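Alum Refurbished Workstations and Parts

Home / Workstations / Towers / Trevor tower, refurbished

Trevor tower workstation, used, tested, with two drive carriers
Condition: B (marks on the case, see below)
Graphics card: fitted
Drives: sold separately or with the machine, your choice
Warranty: 3 months, parts and labour

Written up by Fanni Somogyi

A used workstation gets sold with a lot of big words. "Server grade" is one I have never been able to pin down, and "like new" is worse. The Trevor is an old office machine that was expensive when it was bought and is cheap now. Whether that makes it a bargain depends on what you want it for, and for a fair number of people who write to us the answer is no.

If you want something quiet for letters and the web, buy a small modern box and stop reading. It will start faster and take up less of your desk. If you want a proper tower that opens up, with room for drives and slots you can get your fingers to, carry on. 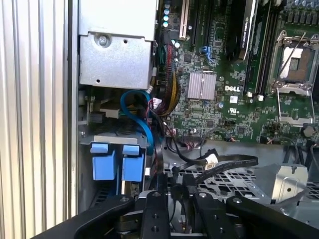
Most sellers will tell you these towers are "tool-free". I would take that with some salt. The drives do come out on their carriers by the handle, and that part works as promised. Getting a drive on or off its carrier is another matter and you will want a screwdriver. The same goes for a good deal of the metalwork. Keep one handy and ignore the leaflet.

The cables are tighter than I like. A SATA cable that has been bent the same way for years doesn't want to go anywhere else, and if you pull the drive before you unplug it you may well take the plug with you. We replace any cable that feels slack at the connector. We don't replace the ones that simply look untidy, so please don't write in about the routing.

What you get
– Tower with processor, heatsink and graphics card
– Two drive carriers, blue plastic
– Power lead (UK plug)
– No keyboard, no mouse, no screen, no operating system

What we check
Every machine runs for a full night under load before it goes on the shelf. We look at the capacitors, blow out the heatsink fins and try every drive port with a known good disk. Out of the last 240 towers we took in, 93 were stripped for parts instead of being sold whole. I mention it because people ask why our price is higher than the auction sites, and that pile is most of the reason.

About the graphics card
It is a workstation card and it is old. It will drive your screens and it will handle older drawing programs well enough. It will not run new games in any way you would enjoy, whatever you have read on a forum. If you have a card of your own, tell us when you order and we'll leave ours out and knock a little off.

About the drives
We offer the tower bare or with used hard drives already on their carriers. I would go bare and buy new disks, and I say that as the person selling the used ones. A second-hand drive can pass every test we have in June and be dead before the clocks go back. Ours are wiped and tested, and we replace them inside the warranty, but we can't replace what you had on them.
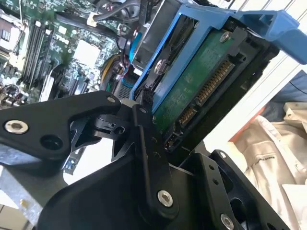
Spare carriers are the part people lose. They get thrown out with a dead disk and then there is nothing to hold the new one. We keep used originals and the Broturo copies. The copies are cheaper and I don't love them – the latch feels soft and two came back last year with the tab snapped. The Salar ones we stopped stocking after a single box. Pay the extra for an original if we have it.

When you fit a drive, do the screws up finger tight and then a small turn more. Keep your fingers off the gold contacts. Slide the carrier in until it stops, and if it stops early, take it out and look before you push.

Condition notes
Grade B means scuffs and sticker residue on the outside. We don't respray or polish. The side panel closes properly on every one we sell, and if yours doesn't, send it back at our cost.

Running costs
Worth a thought before you order. A big tower left on all day will use more power than a small modern machine, and over a couple of winters that can eat up what you saved. We'd suggest a plug-in meter if you plan to use it as a file store.

Delivery
Two working days to most of the mainland, longer for the islands. It is heavy, so have someone in who can lift it. Orders placed before 1 pm go out the same afternoon.

Returns
Fourteen days, any reason, in the box it came in. Please take your own drives out first.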